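The Skustgate Center for Early Learning has been asked by a number of families why it continues to spend money on plain colored blocks when so many newer materials are available. The question is a fair one. The Center's position is that a small group of good blocks and a good wooden board remain among the soundest purchases a preschool can make, and that most classrooms own too many toys.

Last year the Center reviewed the contents of its play shelves. The largest room held 920 separate pieces, among them plastic food, linking cubes, train track and the remains of several puzzles. Teachers reported that children tipped out the bins, walked through the contents and moved on. Cleanup took up much of the morning. Mererid Hughes, the lead teacher in that room, asked for permission to put most of it into storage and keep 320 pieces in use. Permission was given in March, and the rest has stayed in the basement.

The change was not welcomed by everyone. Dilwyn Edwards, whose twin sons attend the Center, wrote that a bare shelf looks like a poor school. We take that concern seriously. Families pay for an education and expect to see evidence of it when they come through the door. A full shelf, however, is evidence only of buying. Since the change, the teachers have recorded longer stretches of play at the block table and fewer disputes over who had what first.

The Center also holds that the surface matters as much as the blocks. A child who works on the carpet has no boundary, and the pieces travel under furniture. A child who works on a board has a place to begin and a place to stop. Wood is preferred for this purpose. It is quieter than a plastic tray, it can be sanded when it becomes rough, and the variation in its color gives children something to notice. A four-year-old in the afternoon group decided that a dark stripe in one board was a road, and for several weeks all stars were required to park on it. 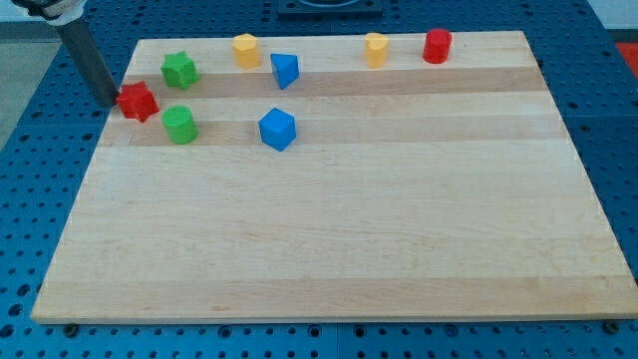
Simple shapes in a few strong colors allow more than one right answer. The same pieces may be sorted by color on one day and by outline on the next, and a child who changes the rule halfway through has done something worth a teacher's attention. Electronic sorting toys, including the Clullach set donated to us by a local firm, generally accept one answer and play a tune. Aiguo Su of our curriculum office tried that set in two rooms and found that children soon pressed the buttons for the tune alone.

It is sometimes said that materials of this kind are suitable only for the youngest children. Our teachers do not agree. Older children use them for patterns, for trading games and for stories of considerable length. The Center therefore intends to keep blocks and boards in every room through age 6, and to direct next year's toy budget toward replacing worn pieces before anything new is considered. Families who wish to donate are asked to speak with Anil Lobo at the front office before making a purchase.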